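Home | About | Current Calls | Past Results | Contact

Wanted: people who doubt that coffee helps them

Every few months a headline says coffee makes you sharper. The next one says it ruins your sleep. We at the Clarnach study group have read plenty of the papers behind these claims — most are small, and several never checked what people drank at home.

So we are running our own, and we need 192 adults from the Relemton area. You will keep a diary for 20 days in March, drink what we give you, and take a short memory test each evening. Half of you will get decaf. We won't say which half.

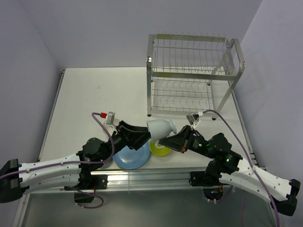 Who can apply

- Adults who drink at least one cup a day
- No sleep medicine, no night shifts
- Believers and doubters both welcome, but don't guess your group out loud

What you get

100 dollars on handing in a full diary. No health advice, no promise of a better memory. If we find nothing, we will publish that too.

Write to Danai Konstantinidis at the Clarnach office, Pidon Street. Complaints about the method go to Horacio Mansilla, who has plenty of his own.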